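3.2 Episode rules

Each operator worked from the same two-page rule sheet, which Svenja Pfister drafted after the pilot sessions and which was changed once during collection, in June. The rules cover what may be on the board, where the arm must be at the start and end of an episode, and when an episode has to be thrown out. They say little about speed. Operators in the pilot who were told to work fast produced more collisions with the box walls, and we dropped the time target.

The work surface is a flat board with one open, shallow box on it. For the placing task, the cube counts as placed if it rests on the floor of the box with no part of it leaning on a wall. Its rotation does not matter, and neither does its distance from the center. Figure 2 gives a cube position that meets the rule. An episode is saved only after the fingers have let go of the cube and the arm has moved back from the box.
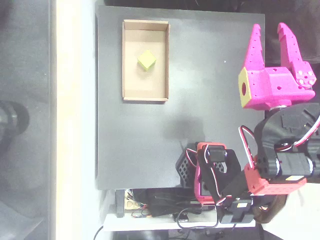
3.3 Cable and workspace checks

Most of the rules that operators skipped had to do with the area next to the board. A loose cable does not stop an episode from being recorded, so it is easy to leave for later. We therefore made the check part of the start-up routine and not a separate form. Before the first episode of a session, the operator moves each joint by hand through its full range with the power off and watches the servo leads. A lead that pulls tight or catches on a bracket is rerouted before power is turned on. Spare cable may lie beside the board but may not cross it.

The check is repeated after 76 episodes or after any change of gripper part, whichever comes first. Printed parts are inspected at the same time for cracks near the fasteners. A cracked finger is replaced, and the episodes recorded since the last clean check are marked for review.

3.4 Rejecting episodes

We collected 2,000 episodes with the Jorarik protocol and rejected 556 of them. Rejection was decided by a second person who had not run the episode, using the written rules only. The most common grounds were a cube left against a wall and a save made while the fingers were still closed. Episodes in which the operator recovered from a failed grasp were kept, provided the cube ended in a valid position. This differs from the Plultska guidelines, which remove all recoveries.

Disagreements between operator and reviewer were logged. In 11 cases the rule text itself was unclear, mainly on what counts as leaning, and the June change to the sheet dealt with that wording. Episodes recorded before the change were reviewed again under the new text.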